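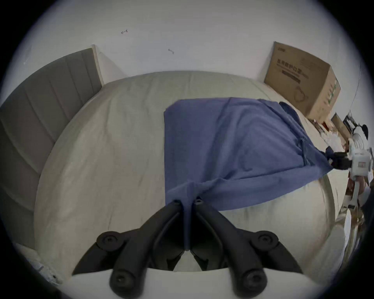
Search this site Go

Hand-Held Gripper Pair for Recording Cloth Folding
Project report, Nilmini Barua and Genalyn Sarmiento

1. Aim
The Garnulach build is a pair of hand-held grippers for recording how a person folds cloth. Work was done at home, with the mattress as the work surface.

2. Build
Both units use the same linkage. Printing and fitting the fingers took 3 rounds. In the first two, the fingers met unevenly and thin fabric slid out – the pivot holes were undersized and the joints bound. The last version was reamed by hand.

3. Recording
One person holds both grippers. Each run starts with the fingers open and nothing held.
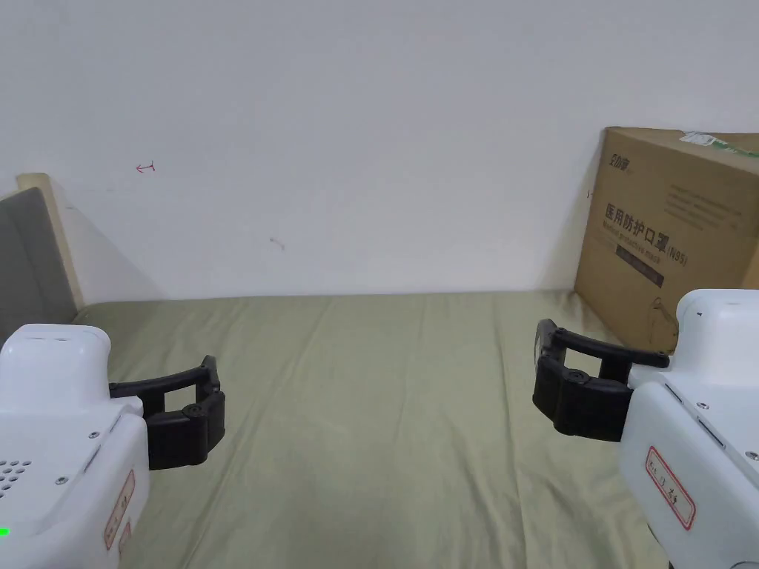
Figure 2. Left and right grippers, fingers open over the bed.

We logged 700 runs in June and kept 671. The rest were dropped for clock drift between the two units.

4. Limits
A soft surface gives way under the fingers, so height readings near the sheet are poor. A rigid table should be tested next. Finger force was not measured.

Related reports
Pukasum: low-cost joint encoder
Drernambridge shared workshop: tool log
Mizuno cable tester, second build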